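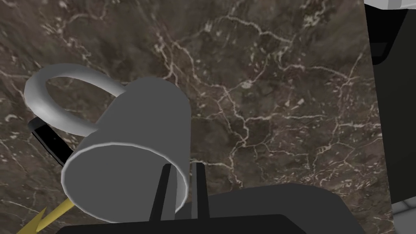
Tips for teaching a simulated kitchen robot to tidy the counter

Many readers of our kitchen pages now also write the software for a robot, at home or in a small workshop, and they ask for practical advice. The following hints were collected while I prepared tidying tasks in Nadwood, our simulated kitchen, with the Cirelon planner. They are for people who can already start a task and move an arm.

Mugs that are lying down

A standing mug is easy. You come from the top, put one finger inside and one outside, and close on the rim. When the mug lies on its side, the same grasp must be turned with it. Store your grasps in the frame of the mug and never in the frame of the counter, then the turning costs you nothing.

Give the planner several places along the rim. I keep 11 grasp candidates for a mug and throw away those where the hand would touch the worktop. Do this check with the full shape of the hand – fingers, housing and wrist. In my first version I checked only the fingers, and the planner was very happy with grasps where half of the housing was inside the stone.

The handle looks inviting, but for a parallel gripper it is a poor choice if you want to set the mug upright afterwards. The mug swings.

Before you close the fingers

Open them only a little wider than the wall needs. A fully open hand pushes the neighbours away, and on a crowded counter there is always a spoon or a lid too near.

Close slowly for the last part of the travel. If the mug jumps at contact, look first at the friction and at the time step of the simulator, and only after that at your controller. I lost two evenings because I did it in the opposite order.

When the fingers stop, compare their opening with the wall thickness you expected. Zero opening means you hold air, and the task should go back one step and try the next candidate. Please write this as a normal branch of the program, not as an error.

Worktops with a strong pattern

Stone with veins or speckles looks nice and makes trouble for perception. My segmentation took pale veins for the edge of a dish many times. What helped:

- Change the worktop texture in training, also to very ugly ones.
- Use depth together with colour. A vein has no height.
- Ignore every region smaller than 50 pixels.
- Keep a few plain white and plain grey objects in the set. With soft light they have little contrast inside, and the network needs to see them often.

For the final test I use 188 saved counter layouts and do not touch them during training. It is tempting to look at the failures and repair exactly these. Make new layouts for that work and leave the saved ones in peace.

Two arms at one counter

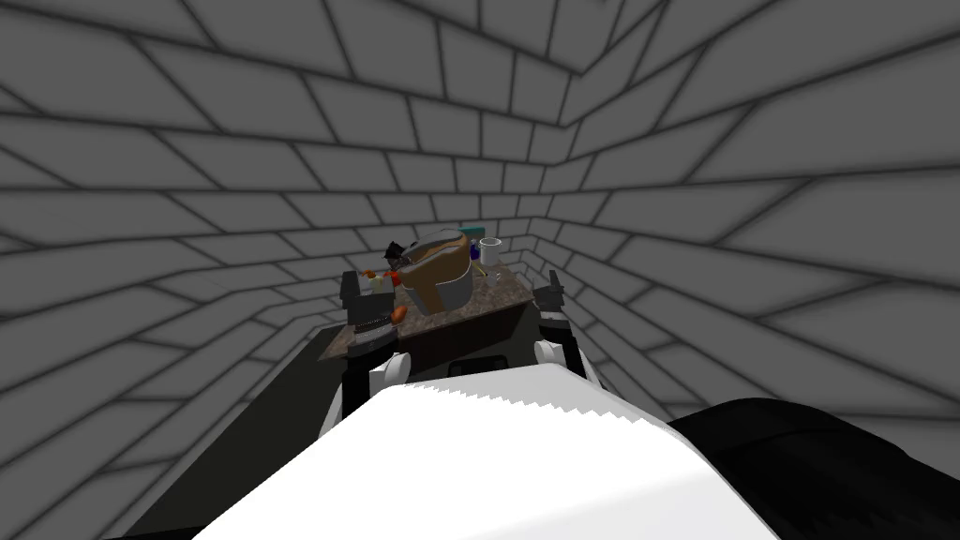 Decide early which arm is allowed to enter the middle. The simplest rule is a lock: one arm asks for the shared space, the other waits outside until it is free again. It is slower than planning both arms together, but when something goes wrong you can read the log and understand it.

Choose the waiting position well. It should be near enough that the arm does not lose time, and it must not cover the view of the head camera. If an object disappears behind a forearm, keep its last known pose for 3 seconds before you remove it from the world model. Without this, Cirelon plans a straight path through things it has just forgotten.

Clear from the front to the back. Small things at the front edge go first, as they are the ones which an elbow or a wrist sweeps to the floor. Tall things may wait.

Housekeeping

Save the random seed with every run. Write also the version of the scene file, because a counter that is moved by one centimetre gives you a different task with the same name. A reader from Henriques recommends to keep one folder for each failure type, and I have copied this habit.

Units! Metres everywhere, and radians everywhere.

Last updated: December

We use cookies to remember your settings. Accept | Manage preferences

Contact | © Stonden Kitchen & Workshop Pages | Back to top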